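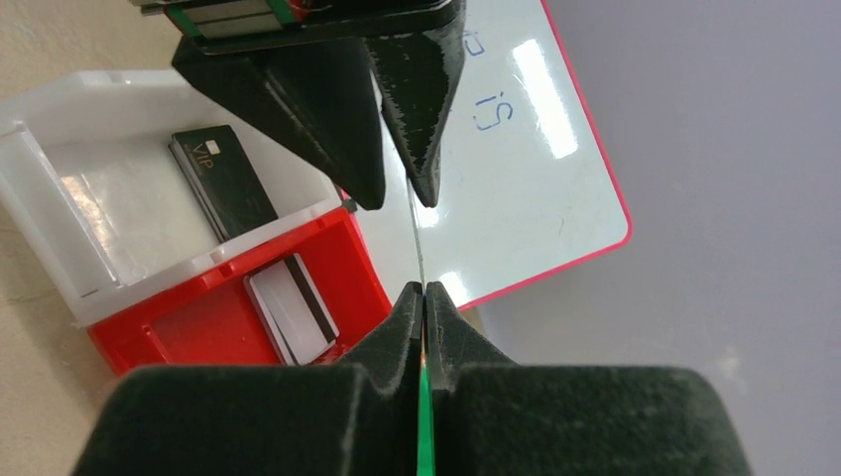 Karten sortieren mit Flura: offene Kunststoffbox in Weiß und Rot, darin eine schwarze Karte mit goldenem „VIP“-Aufdruck.

Flura startet Mitmachaktion für aufgeräumte Geldbörsen

Jarnero, 27. Januar – Kundenkarte, Clubkarte, Gutscheinkarte vom vorletzten Geburtstag: In vielen Portemonnaies steckt weit mehr, als man im Alltag braucht. Der Ordnungsdienst Flura lädt deshalb zu offenen Sortierabenden in den Laden Sollov ein, und wir freuen uns riesig darauf! An 18 Terminen kann jede und jeder mit der eigenen Geldbörse vorbeikommen, alle Karten auf den Tisch legen und in Ruhe entscheiden, was zurück ins Leder darf und was künftig zu Hause in einer Box wohnt.

Die Idee stammt aus dem November. Damals hatte Precious Gatchalian eine kleine Proberunde mit 15 Gästen geleitet, und die Stimmung war so gut, dass gleich nach Fortsetzungen gefragt wurde. Sortiert wird nach Gebrauch: Was jede Woche gezückt wird, bleibt in der Börse. Alles andere kommt hochkant in die Box, damit man es später schnell wiederfindet. 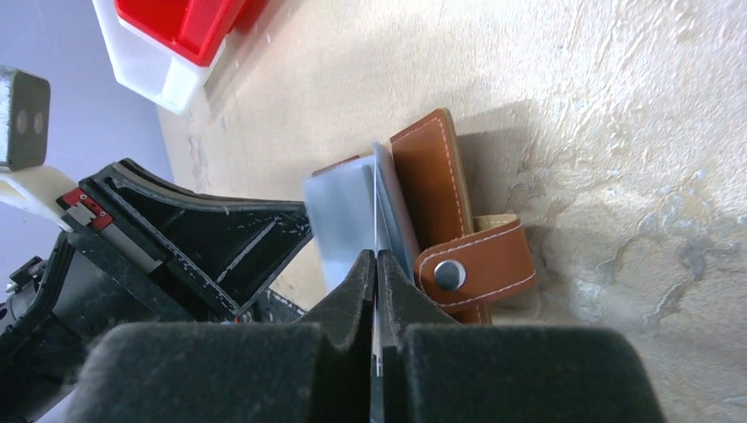
Mark Anthony Estrella meint, am schwersten falle der Abschied von Karten, an denen eine Erinnerung hänge, und gerade die dürfe man ruhig behalten. Nur eben nicht alle im Portemonnaie.

Abgelaufene Karten mit Namen oder Nummer werden vor Ort auf Wunsch zerschnitten. Die Teilnahme ist kostenlos, Boxen stehen zum Ausprobieren bereit. Pro Abend gibt es neun Plätze, eine Anmeldung direkt im Laden ist daher nötig.

Pressekontakt: Flura, Büro Dalisay, Jarnero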